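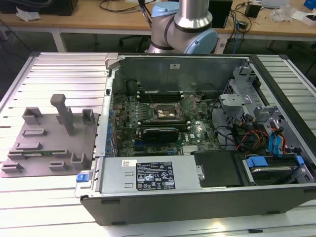
# Looking after the Koncombe cell: my half of the project

My project this year was the upkeep of the PC disassembly cell, and I'll say right away that I picked it because I thought it would be the easy one. The programming people got the glory and I got a set of hex keys. By July I'd have fought anyone who tried to swap with me!

Quick background for whoever takes over. The Koncombe cell is one arm on a slatted aluminum table, and its job is to take memory, cards and drives out of old desktop towers. The tower lies on its side with the panel off, and a gray 3D-printed fixture plate sits to the left of it. The plate is bolted into the slots of the table, which sounds like it can't move. It can move.

## Where I started

When I got the cell it had a maintenance log with 3 entries in it, and two of them said "fine." The pick program was written by last year's group using a package called Jitmont, and it works on fixed positions. It knows where the plate is, it knows where the case should be, and it goes there. If the case has been set down a little crooked the arm will go to the wrong spot very confidently.

So the first thing I did was write down what "set up" means. I ended up with this:

1. Wipe the table slats and get any loose screws out of them (a magnet on a stick is your friend).
2. Check the plate bolts with the short key, finger and thumb only. If one turns, tighten it and redo the reference touch.
3. Lay the tower down with the open side up and the power supply at the front, and push it against the stops.
4. Run the arm at slow speed to the three check points: plate post, CPU socket lever, drive cage.
5. Look at the arm cable all the way through a slow full turn of the base.

Number 5 is on there thanks to me doing it badly. In my second week I'd tied the cable a bit too neatly, and when the arm reached over to the far holder it pulled tight and the controller threw a fault. Nothing broke, but I felt sick for an hour. Now there's a loop of slack at the top and I leave it ugly on purpose.

## The drift problem

This took up most of the project. After a long session the arm would start missing the memory slots by a tiny bit - it would come down on the latch and stop. I blamed the arm first. I redid the zero on every joint following the Vemard manual (chapter 4, skip the part on dual arms) and it made no difference at all, except that I now know how to zero the joints really well.

Then I blamed the case, and I was closer. Old cases flex. If you press down near the memory slots the whole board gives a little, and the case creeps along the slats. A strip of rubber matting under the case helped a lot and cost almost nothing.

The rest of it was the plate. I logged 200 cycles with a dial gauge against the tall post, and the plate had walked toward the arm by cycle 116, enough to see on the gauge but not enough to notice by eye. The printed holes had worn oval around the bolts. I reprinted the plate with metal sleeves in the bolt holes, and that version has now done more than 2,000 cycles without the gauge needle showing anything I'd worry about.

The reprint was its own adventure. My first one lifted at one corner and rocked on the table like a bad café chair, so check yours on a flat surface before you bolt it down. The board slots also came out tight, and I spent a whole evening with a file. The file for the good version is in the shared folder as Nygård plate, final2. Please don't use plain final.

## Things I'd do differently

I should have bought the dial gauge first. I spent weeks arguing with myself about what was moving, and then a cheap tool told me in an afternoon.

I'd also sort out the bench behind the table. It's covered in tangled cables, and every time I needed one I pulled out four. I kept promising to label them and I labeled exactly none, sorry.

And I never got to the CPU socket. The lever is only a thin wire and the gripper fingers we have are too fat to hook it, so the processor still comes out by hand. I have a sketch for a narrower fingertip with a small notch, but it hasn't been printed or tested.

## Handover

The log is in the red binder now, one page per session, and it has the gauge reading at the top. Spare sleeves and bolts are taped inside the back cover. Next full check of the plate is due 30th January, or sooner if the arm starts stopping on the memory latches again - start with the bolts before you touch the joints.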